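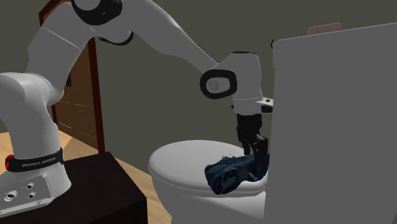 Trollbridge, 1 Jul 2020

A robot cell is the space a robot works in, plus everything in that space. The cell in this article is called Sandura. It is a bathroom with a robot arm on a black pedestal, a toilet with its lid closed, and a dark blue cloth on the lid. The whole cell exists inside a computer. A program of this type is called a simulator. It works out where each object is, how the objects push on each other, and what they look like.

A simulated arm has no oil to change and no cables that wear out. It still has to be set up and looked after. Sieglinde Kleinschmidt does this work for Sandura.

Step one: the base

The arm is attached to the pedestal. In a real workshop this would be done with bolts. In the simulator it is done with a line of text that says the bottom of the arm may not move. If that line is missing, the arm falls over as soon as the program starts.

The position of the pedestal matters too. It has to be close enough for the gripper to get to the lid. An arm can only reach as far as its links allow, and it has less choice of angles when it is nearly straight. In Sandura the arm goes up, bends high over the bathroom and comes down on the cloth from the top.

Step two: the joints

A joint is a place where the arm can turn. Each joint has limits, like your elbow, which will not bend backward. The limits are typed into a file, and a program named Reuter reads that file and moves each joint slowly from one end of its range to the other. If a joint stops early or goes too far, Reuter prints the name of the joint.

Step three: the gripper

The gripper is the hand. Sandura's has two fingers. The test is to close them on a small block and lift it. If the block slides out, the friction number is too low. Friction is the grip between two surfaces that rub together. Socks on a smooth floor have low friction. Rubber soles have more.

Step four: the cloth

Cloth is the hard part. A block keeps its shape, so the computer only needs to know where it is and which way it is turned. A cloth can fold anywhere. To handle this, it is built as a net of points joined by tiny springs. The Sandura cloth has 1,056 points. When a finger presses on one point, the springs pass the push along to the points next to it.

A repair

In June the cloth began sinking through the lid. Reuter had been told to run the cell 3,237 times, and it was stopped at run 3,000 so the fault could be found.

The arm was checked first and was fine. Next came the lid. Every object in a simulator has two shapes: one that you see, and a plainer hidden one used for bumping into things. The lid has a slight dome. Its hidden shape was flat and sat too low, so the cloth sank until it met the flat shape.

Kleinschmidt made a new hidden shape with a tool named Orer, loaded it and reset the cell. The last 237 runs were then finished with the cloth staying on top of the lid.

Regular checks

Before each set of runs:
Start the cell with the arm still. Nothing should shake.
Move every joint through its range.
Open and close the gripper 3 times.
Drop the cloth on the lid and wait until it stops moving.
Save a copy of all the files.

Words to know

Link: a stiff part of the arm between two joints.
Wrist: the end of the arm, where the gripper is attached.
Reset: to put everything back in its starting place.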